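Nevomik Issues Field Notice on Wrist Cable Faults in Two-Arm Sorting Cells

Firmware update and replacement cable kit available to all operators from May

DITHOLM – Nevomik has issued a field notice covering the wrist cable on its Purnel two-arm sorting cell. The notice follows an internal review of a fault in which one arm loses communication with its gripper while holding an item. Operators are asked to read the notice in full and to apply the interim measures listed below until the replacement kit has been fitted.

No injuries have been reported. The fault has led to dropped items, unplanned stops and, at one site, a damaged gripper finger.

Description of the fault

The wrist cable carries power and data to the gripper. On affected cells, repeated rotation of the wrist near the end of its range pulls on the cable at the wrist connector. Over time a conductor inside the jacket can crack. The outside of the cable usually looks normal when this occurs, and the break may only open at certain wrist angles.

When the data line drops, the gripper controller should hold its last commanded grip force and signal a stop to both arms. The review found that firmware released before version 12 did not do this in every case. If the signal returned in under 900 milliseconds, the controller restarted and the gripper opened to its home position. The second arm was not told that a restart had taken place and went on moving.

The fault was first logged at the company's Salazar test site during an endurance run on mixed beverage containers. The left arm released a bottle over the work surface at cycle 2328. The right arm then entered the shared zone on its normal path and made contact with the bottle at reduced speed. Both arms stopped on the force limit. The cell was locked out and the cable was removed for sectioning, which confirmed a cracked data conductor close to the connector.

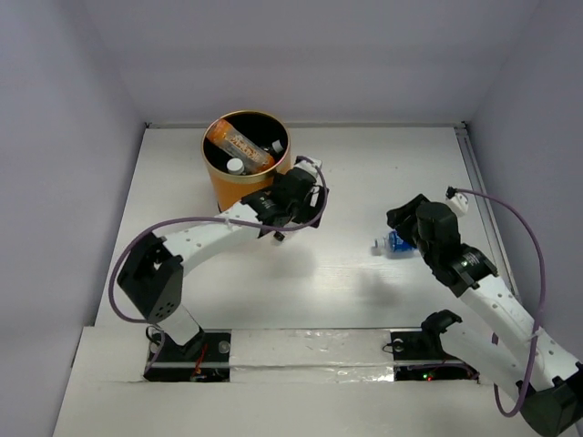 Cable routing is the main factor in how soon the fault appears. A cable with too little slack at the wrist is loaded each time the wrist turns, and a cable with too much slack can catch on the elbow or on the rim of the bin. The correct routing leaves a free loop at the gripper and a second, wider loop outside the elbow. On the left arm, the purple cable is held to the forearm by a small tie between the two loops, and the tie position sets how much slack each loop receives. Ties moved during service have been found on several returned arms.

Affected equipment

The notice applies to all Purnel two-arm cells running firmware earlier than version 12. Single-arm cells use a different wrist connector and are not affected. Cells with the newer molded connector need the firmware update only.

Interim measures

Until the kit is fitted, operators should:

Install firmware version 12. The new version holds grip force through a communication loss of any length and stops both arms until a manual reset.

Inspect both wrist cables at the start of each shift with the cell powered down and locked out. Replace any cable that shows flattening, whitening or a sharp bend at the connector.

Check that forearm ties match the marks in the service manual. Do not add ties.

Keep glass containers out of the input stream on cells that have not been updated.

Do not reach into the enclosure to recover a dropped item while the arms are powered, even if both appear to be at rest. A gripper affected by this fault can open or close when the signal returns.

Replacement kit

The kit contains 2 wrist cables with a strain relief at the connector, new forearm ties and a routing gauge. It is supplied at no charge for affected cells. Fitting does not require the arms to be recalibrated – a gripper homing routine and a slow-speed test cycle are sufficient before the cell goes back into service.

Nevomik has repeated the endurance run at Salazar with the revised cable and firmware, and the fault did not recur. Testing continues with the wrist rotation limit set to its widest value.

Reporting

Operators who have seen a gripper open without a command, or a gripper restart entry in the event log, should export the log before updating. The update clears the restart counter. Logs and removed cables can be returned to the Nevomik service desk in Ditholm, marked with the cell serial number and the arm, left or right, from which the cable was taken.

About Nevomik

Nevomik designs and builds robotic sorting cells for container return and light recycling. The company is based in Ditholm and operates a test site at Salazar.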